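Two arms on one table: setting them up so they don't hit each other

Print this page | E-mail this page | 14 shares | 9 comments
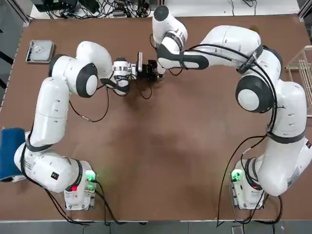
Both arms on the bench at Arnden, grippers nearly meeting over the middle.

If you've read the Kovska build notes you'll have the idea that a second arm is an afternoon's work. Bolt it down, copy the settings file, off you go. I don't believe it, and after doing this in a shared workshop I believe it even less. You get twice the cabling and a patch in the middle where each arm is a hazard to the other. Most jobs people want two arms for can be done with one arm and a clamp. Try that first.

Still here? Fine.

1. Place the bases

Put them near the two corners on your own side of the table, one left, one right, so the arms reach away from you and lean in toward the centre. Our base centres are 736 mm apart. I started wider, on the advice of a forum post, and lost most of the shared area. Mark around each base in pencil before you drill anything. Leave the marks overnight and look again in the morning.

Use an old table. Ours was scuffed long before the arms went on and it has saved a lot of worry.

2. Find the meeting point

With the power off and someone holding the second arm, move each gripper by hand to the middle of the table. They should come close without the elbows being stretched straight. If one arm is at full reach, its base is in the wrong spot, whatever the drawing says.

3. Run the cables

Do this properly or don't bother with the rest. Strap the bundle to the outside of the upper link and leave enough slack at the elbow and wrist for the full bend. Then move every joint to its limit by hand and watch for pulling. The usual advice is to tie everything down tight. I'd ignore it – a tight cable tugs at its plug, and you'll spend Saturday chasing a camera that drops out.

Loose loops have their own trouble, mind you. They sag onto the table and catch on trays. Clear the area under the elbow before each run.

4. Set the speed limit

The Lirkico controller has a default limit of 1592 in its own units, which the manual never explains. Halve it. Halve it again if anybody else uses the room. I have seen the claims about its collision detection and I wouldn't put my fingers between the grippers on the strength of them.

5. Test one arm, then the other

Park the right arm well back and run the left through its whole program. Swap over. Only then run the two together, with a hand on the power switch. Stan, the free script most people use to keep the arms in step, does a fair job with slow moves. With fast ones I found the second arm lagging, and the fix suggested in its help file made no difference that I could measure.

Green lights on the bases tell you very little. Check the joint readings on the screen before you trust a start position.

6. Pick a dull first job

Moving a small part from a metal tray to the other side of the table is plenty. Folding cloth makes a nice video, but ask how many takes it needed. Write down your failures as well as the good runs, and keep the settings file from each session so you can go back to it.

Questions about base spacing or cable lengths can go in the comments.

Contact | Copyright Arnden Shared Workshop | Back to top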